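Is Keltum the county town of Gultmont, or is it Povcombe?

Posted in: Places and local history

Nazma Howlader

Good evening to all. I am preparing a short article on the county of Gultmont for the newsletter of our reading circle, and I am stuck on a matter which I thought would take me five minutes. English is my third language, so please forgive me if I use some of the terms wrongly.

In the old gazetteer which I have at home, the entry for Keltum says "market town and county town, on the left bank of the river Gazi, near its mouth". In the entry for Povcombe, in the same book, I read "ancient county town of Gultmont, now much reduced". On the road sign when you enter Povcombe it also says "Historic County Town". But the county offices are at Keltum, I have been inside them myself to pay for a copy of a certificate.

My questions are these. Which of the two should I call the county town? Is there a difference between "county town" and "the place where the council sits"? And if it was moved from one to the other, does anybody know when? I have found two different dates. The gazetteer gives 1838 for the moving of the court, and a leaflet from the church at Povcombe gives 1851 for what it calls "the loss of the county".

I would also be glad to know about the population, because the gazetteer gives 644 for Povcombe and I cannot believe it was ever so small, if it was the chief place of a whole county. My edition has lost its title page, so I do not know the year.

Thank you in advance for any help.

Lakmal Munshi

Dear Nazma, your terms are quite correct. The confusion is not yours, it is in the sources.

"County town" has no single fixed meaning. In most books it means the town where the county court used to be held and where the gaol stood. The council came much later, and when the councils were set up they could sit wherever they liked. So a county may have an old county town and a different town with the offices. In the case of Gultmont it is more complicated, as the court also moved.

What I could establish from the printed court records is the following. Until 1838 both of the yearly sittings were at Povcombe, in the upper room of the market hall. In that year the spring sitting was transferred to Keltum, which had by then the new bridge and a proper inn for the judges. The autumn sitting stayed at Povcombe until 1851, when the upper room was declared unsafe. So both your dates are right. Your gazetteer gives the beginning of the move and the church leaflet gives the end of it.

The gaol is a separate story. It was at Keltum from the start, because the old castle there had cellars and Povcombe had nothing suitable. Prisoners had to be walked 18 kilometres up the valley to be tried and then, in many cases, walked back again. There are complaints about the cost of this in the records for nearly every May.

About the population, please be careful. Older gazetteers often give the number for the parish and sometimes only for the "town part" of the parish. Povcombe was divided in two: the borough, which was a few streets on the hill, and the outer parish with the farms. I think your 644 is the borough alone. If the book has a second number in brackets after it, or the words "with out-parish", that will be the larger one. Also look at whether the railway is mentioned in the entry for Keltum. The line opened in 1866, so this will help you to put a date on your edition.

For your article I would write "Keltum, the county town" and then one sentence: "Povcombe, further up the valley, held this position until the nineteenth century." Nobody at either place can complain of that. I have lived in Keltum for nine years and I have heard this argument many times, usually at the bus stop.

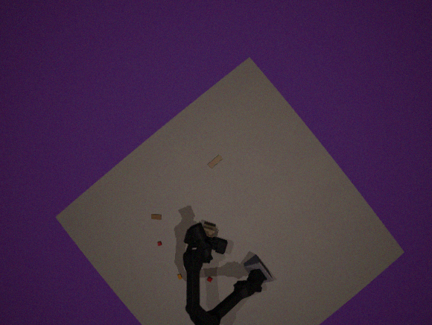 Square tabletop set cornerwise on purple, computer rendering.

One more thing which may be useful. The height printed for Povcombe differs from book to book. The market hall stands at 106 metres, but some books take the height at the lower bridge and make the place sound as if it were on the plain. If you describe the hill, it is safer to say "on a hill above the river" and leave out the number.

Hilltop Reader

It's Povcombe, always was. The sign says so. Keltum only got the offices because it had the flat ground for the car park.

Nazma Howlader

Thank you very much, Lakmal. I looked again in the book with a magnifying glass and you are right, there is "bor." before the 644, which I had taken for a printing mistake. There is no second number. The railway is described as "in course of construction", therefore I suppose the book is a little earlier than 1866.

I will use your sentence, with a small change. I prefer to say "shared and then lost this position", as the two towns had one sitting each for those years - is this acceptable, or does it give Povcombe too much?

To Hilltop Reader: I have noted your opinion, but the sign says "Historic", so I believe it agrees with both of us.

Lakmal Munshi

Yes, "shared and then lost" is good, and more exact than mine. Only add the years, otherwise people will think the sharing was very old. And "in course of construction" would mean 1863 or later, the first digging was in the autumn of that year at the Keltum end.

If you want to see the court records yourself, they are in the reading room on the first floor of the county offices. You must ask for them the day before. The index is by parish and not by subject, so look under Povcombe Borough first, and then under Keltum St Anne for the gaol.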